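Night flow and what it says about a small network
Speaker notes, Maxine Cartwright
Inemport water operators' meeting, June 25, 2021

Slide 1. Title
Introduce self. Mention that Huia Pomare did the field work and will take questions on valves and loggers at the end. Slides go out by e-mail, so no need to copy the tables.

Slide 2. The question
Start with the problem as the Lowther operators put it to us. The volume leaving the reservoir and the volume billed did not match, and the gap was growing. They had replaced mains on the north side and the gap did not close. They wanted to know where to dig next.
Say plainly that a yearly water balance cannot answer that. It gives one number for the whole network, and all the meter error, billing lag and unmetered use is inside it.

Slide 3. Why night
Domestic demand falls to its lowest in the early hours. Leakage does the opposite. Pressure goes up when demand drops, and the leaks run harder. In the minimum hour most of what passes the zone meter in a residential zone is leakage plus a small legitimate use.
Pause on the chart. Point to the floor of the curve, not the peaks. People look at the peaks.

Slide 4. Lowther zones
Lowther was split into 11 zones. Each has one metered inlet and a closed boundary, or what the drawings show as a closed boundary. Zone 2 is the one we use for the rest of the talk.
If asked: zone size was set by where existing valves were, not by a target number of connections. A few zones are larger than we would pick on a clean sheet.

Slide 5. Proving the boundary
Go slowly on this one.
Before any night flow figure is used, the zone has to be shown to be tight. Procedure:
Close the inlet valve in the night window. Log pressure inside the zone. Pressure should fall away steadily. If it holds, or falls and then levels off, water is coming in from somewhere else.
In zone 2 it levelled off. Huia found the boundary valve on the old cemetery road open by several turns. It was marked closed on the plan and had a paint mark on the cover saying the same. All night flow data from before that date was thrown out.
Warn customers first. Tell the fire service first. Reopen slowly or there will be discolored water complaints by breakfast.

Slide 6. Meters and logging
Inlet meters are Merkasex units with pulse output. Loggers are from Esex. Both were already on the utility's supply contract, and no comparison with others was made, so please do not take it as a recommendation.
Pulse weight matters more than the brand. With a coarse pulse the minimum hour shows as a set of steps and the low flows can't be resolved. Check the pulse setting in the logger against the meter plate. We had one pair that disagreed by a factor of ten and nobody noticed until the zone appeared to use more than the reservoir put out.
Logger clocks: set all to standard time and leave them there.

Slide 7. Legitimate night use
Subtract what people really use. Toilets, mainly. Then any night shift customers, which need to be logged one at a time if they are of any size. In zone 2 there is a bakery and a care home. The bakery starts early enough to land inside the window. Its meter was logged for the whole of May and taken off hour by hour.
Do not use a flat allowance for a bakery.

Slide 8. Result, zone 2
Show the before and after curves on the same axis. The floor dropped after the second repair, not the first. The first repair was a service connection that had been surfacing for a while and looked bad from the road. The second was a joint on a 500 mm main, under grass, draining to a culvert, with nothing to see on the surface.
The point for this audience: visible leaks get reported and fixed. Run time is short even when flow is high. The ones that don't surface run until someone goes looking.

Slide 9. Pressure
Average zone pressure at night was well above what the highest house needs. A fixed outlet reducing valve at the inlet was set down in small steps, with a logger at the critical point. Each step was held for a week.
The night flow came down with it. Show the slope, do not quote an exponent unless asked. If asked: it was fitted on few points and pipe material is mixed, so it should not be carried over to another network.
One customer complaint, a top floor shower. Found to be a half-closed stop valve inside the building.

Slide 10. What we would do differently
Prove boundaries before buying loggers.
Put a tag on every closed boundary valve and record who last turned it.
Log the large night users from day one.
Keep a written list of every network change with the date and time. Half the odd steps in the zone 7 record are probably flushing, and we can't say which half - the flushing sheet has dates only.

Slide 11. After the meter
Short slide, skip if running late. Leaks inside the property are metered and billed, so they are not losses in the balance, but they do sit in the night flow. A toilet valve that passes all night looks the same at the zone inlet as a weeping joint.

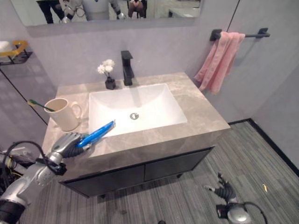

CUSTOMER SIDE

A single-lever faucet over a bathroom basin. Drips at a fixture like this can fall below the starting flow of the customer meter, in which case the water goes through unregistered and ends up in the balance as apparent loss. Small per house. Leave the zone total for the handout.
Hand over to Huia for questions.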